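Chapter 7
When the Log Says Success

The fault report ran to 42 pages and concluded that there had been no fault. That is where this chapter starts, with a two-armed folding cell that closed its grippers on a piece of cloth, pulled harder than it should have, and then filed the job as done.

The cell was built by a small integrator called Skelard and run by a contract laundry firm, Wosside, as a trial. Its control software was a package named Rilla. Over one month, June, the cell logged 3700 folds. Rilla marked 155 of them as retries, and every other fold as a success. Those numbers went into a slide deck, and the slide deck went to people who had never stood next to the machine.

Marisa Caruso had stood next to it. She was the shift technician, and she had started a paper notebook in the second week because the screen and the table kept disagreeing. Her entries are short. "Says folded. Is a lump." "Says folded, left arm still holding on." One entry, made at 4:20 in the afternoon, is the reason the trial was stopped: she reached in to free a towel after the status light had gone green, and the right arm moved.

She was not hurt. The arm traveled a hand's width and quit. You will find people in this industry who hear that sentence and relax, and you should be wary of working for them.

Start with what the software could know. Rilla had a camera looking down at the table, the position of every joint, and the opening of each gripper. It had no force sensing at the wrists. If a gripper stopped closing before its fingers met, Rilla took that to mean there was fabric between them. Very often there was. There could also be a fold of fabric twice as thick as expected, a seam, or one finger jammed against the tabletop. All of these give the same reading, and the reading was stored under the name grasp_ok.

Names like that do a lot of damage. A variable called gripper_stopped_early would have made somebody ask why. A variable called grasp_ok got added up and put in a chart.

The camera was supposed to catch what the grippers missed. It compared the outline of the cloth with a target rectangle and passed anything close enough. Radek Lukáč, who wrote the check, was open about its limits in his own notes: an outline tells you nothing about the layers inside it. A towel folded in thirds and a towel shoved into a pile can have nearly the same outline from overhead. His notes were in the project folder. The operating manual, which was what the shift staff had, left them out.

Look at soft goods on a table with that in mind. Both grippers are in contact with the green cloth, one at its lower-left corner and one at its lower-right edge. The pile is more or less rectangular, and its top layer is wrinkled. Whether either gripper has hold of one layer or of several is a question the view from above doesn't settle, and a program working from the same view is no better off than you are.
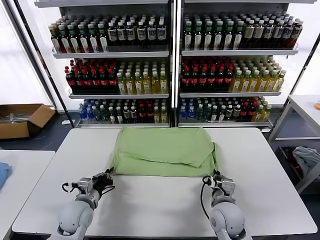 7.1 Two arms, one piece of cloth

With a single arm, a bad grasp usually ends in a dropped item. With two, the arms are joined through whatever they are holding, and an error in one becomes a load on the other. If both grip the same towel and the planned paths drift apart, the towel goes tight. Position control will keep asking for the commanded position and will raise motor current to get it. On the Wosside cell the current limit had been set high during commissioning, to stop nuisance trips, and was never brought back down.

So when Rilla declared the fold complete, it switched the light to green and held both arms where they were, with the towel stretched between them. Caruso pulled one end loose. The load went away and the right arm moved to where it had been trying to go the whole time.

Encarnación Lozano, brought in to review the incident, objected to the word "unexpected" in the first report. The motion had been commanded. Anyone reading the position error on the right arm would have seen it sitting there, well above normal, while the light was green. The error was logged – it simply had no connection to the light.

Skelard's first answer was a warning label. Their second was a software update that shortened the hold. Neither one changes what green means, and before you read section 7.2 you should write down, in a sentence or two, what you think it ought to mean and which signals on this cell could support it.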